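Ticket 592 - Viltent shop: handwoven and craft listings dropping off the page
Opened by: Zhenhua Xiong
Status: waiting on Bidier

**Problem**

Since the March update, the regional craft pages load with no items under "Weaving" and "Basketry." Pottery and woodcarving are fine. The makers' cooperative in Cao called at 9:40 to say their whole spring range is missing. They have 27 pieces listed and can see all of them when logged in. Visitors see none.

**Steps so far**

1. Cleared the page cache and reloaded in two browsers. No change.
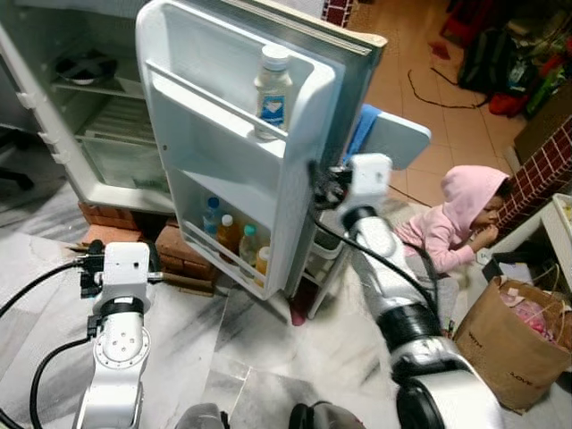
2. Checked the item records. All 27 are marked as published, with prices and maker names filled in.

3. Compared a missing item with one that shows. The missing ones have the craft type stored in the old form ("weaving, hand") and the working ones use the new list from Kundetier.

 Changed one shawl to the new form by hand and it showed up on the page within a minute.
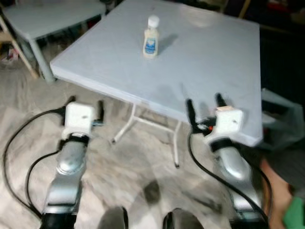 Did the same with two baskets. One showed up, the other did not. The second basket also had an empty village field, so I filled that in and saved again. Then it appeared.

4. Asked Bidier for a bulk fix. There are 600 old records across all regions, too many to edit by hand.

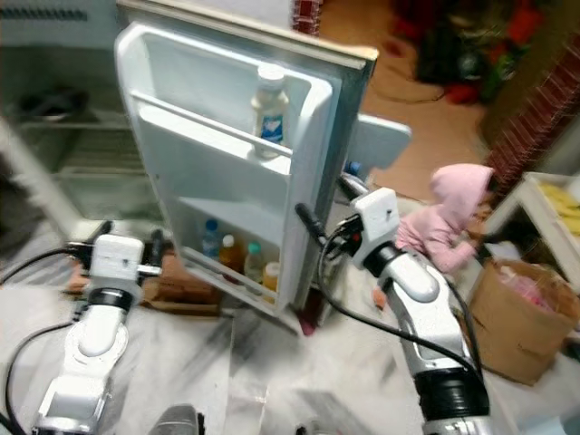

5. Bidier sent a script at 2:15. Ran it on the test copy with a batch of 200. It fixed the craft type but turned accented letters in the makers' names into question marks. Did not run it on the live site.

**Notes**

The names matter here - the cooperative prints its tags from these pages, and several makers sign their work with the same spelling. I told them to hold off on printing.

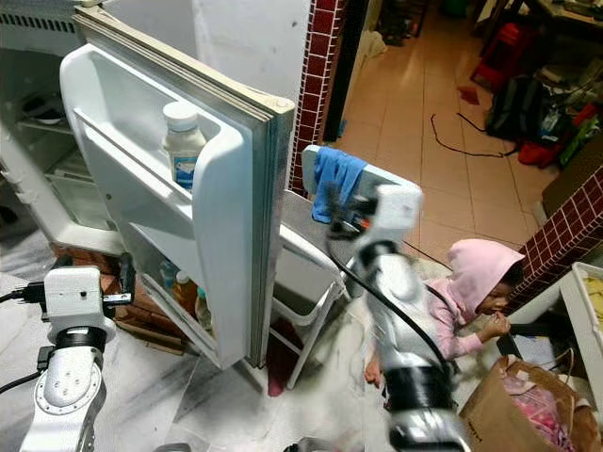

The empty village field is a separate fault. The old form let people skip it and the new one doesn't, but it gives no warning when an old record is opened. I'll open another ticket for that.

**Next**

- Bidier to resend the script with the text encoding fixed
- Rerun on the test copy, same batch
- Call Cao back before 5:00, even if there is no news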